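A Nap Study I Can Get Behind

I have been a committed napper since college, so when a friend forwarded me the June update from the Tader Sleep Center I read the whole thing standing up in my kitchen, coffee going cold. It's about naps! Specifically, it's about what happens to people who work nights when they're allowed to lie down for a bit in the middle of a shift.

The study is called Konar (I asked, it's just a name somebody liked), and the team followed 383 night workers at warehouses, bakeries and one very busy bus depot. Half of them got a 30-minute nap break at 2 a.m. in a dark room with a cot. The other half got the same 30 minutes but spent it however they usually would, so mostly phones and vending machine dinners.

The nappers came out ahead on the reaction tests given near the end of the shift, and they also reported feeling safer on the drive home. What surprised me is that they didn't sleep any worse once they got to bed in the morning. I'd always heard that a nap in the middle of the night would wreck you for the day.

I called Getsemaní Nava, who ran the study, and she was careful with me. The drive-home part is what people told the researchers, she said, and she wants to see it measured properly before anyone puts it on a poster. She also said the first few minutes after waking up were rough for a lot of people. Groggy, slow, a bit grumpy — I know that one well. Workers were asked to stay off ladders and forklifts until it passed, and she thinks any company trying this should do the same.

Altogether the team logged 3187 naps, which has to be one of the nicer spreadsheets to work on. Some people never managed to fall asleep on the cot at all. Nava says they still rated the break as restful, though their test scores looked more like the phone group's.

Matić Bakery, one of the workplaces that took part, is keeping its nap room now that the study is over. The bus depot hasn't decided. A supervisor there told me the cots are folded up in a storage closet and that he gets asked about them every single night.

Next up is a smaller follow-up on timing, to find out if a nap at the start of the shift does as much good as one in the middle. My own money is on the middle, but I'm biased (and usually asleep by then anyway). 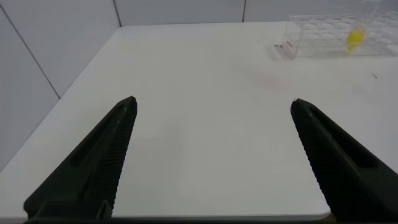 Want to Take Part?

The follow-up is open to adults who work at least part of their week overnight. Sign-up is at the Tader front desk in the Tuditz Building, and they answer the phone until 8 p.m. You'll need a note from your employer saying the break is okay with them.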